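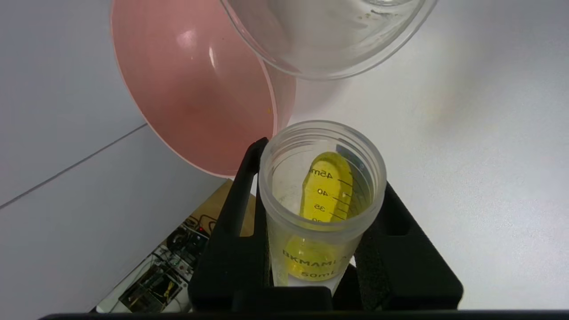
Bright yellow in a 50 mL tube, with a pink bowl behind it.

Every science kit should come with food colouring

I will happily argue this with anyone who teaches children, or who has a rainy afternoon to fill: the best piece of equipment you can put on a table is coloured water. Plain water does all the same things, of course. It pours, it finds its level, it sits against a printed line and lets you read it. But hand a child a tube of plain water and ask where the surface is, and you get a squint and a shrug. Put a few drops of yellow in and they can tell you from across the room!

I came to this by way of a cupboard clear-out last February. At the back was an old Hestevell kit, 22 pieces in a tin, with a booklet that wanted us to measure things in a very grey sort of way. We did page one and everyone wandered off. The next weekend I got out the little bottles I use for icing and we did page one again, in green, and I couldn't get them to stop for lunch.

Colour also shows you your mistakes, and I love that about it. A splash of clear water on a white table is invisible until your sleeve is in it. A splash of blue is a fact, and you wipe it up. If you were meant to stop at the 40 line and you've gone past it, there it is, glowing at you (and then you get to tip a bit back, the best bit of the whole job if you ask the under-tens).

And then there's the mixing. Red, yellow and blue will keep a table of children busy for as long as you have cups. Someone will always pour all three together and get brown, and they should be allowed to. I've seen more careful measuring done in pursuit of a nice purple than I ever saw done for a worksheet.

The other thing I'd spend money on is a clear rack. A wooden one is handsome, but it hides the bottom half of everything, and with low levels that's the half you want. With a see-through one you can line up your colours and compare them without lifting a thing.

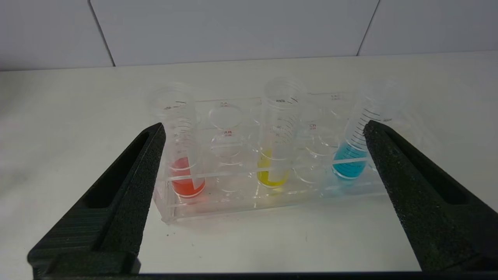
What I'd leave out

Most of the rest. You don't need 1000 labels or a special funnel. Five tubes, a rack, a big bowl for slops and an old towel will see you through the winter.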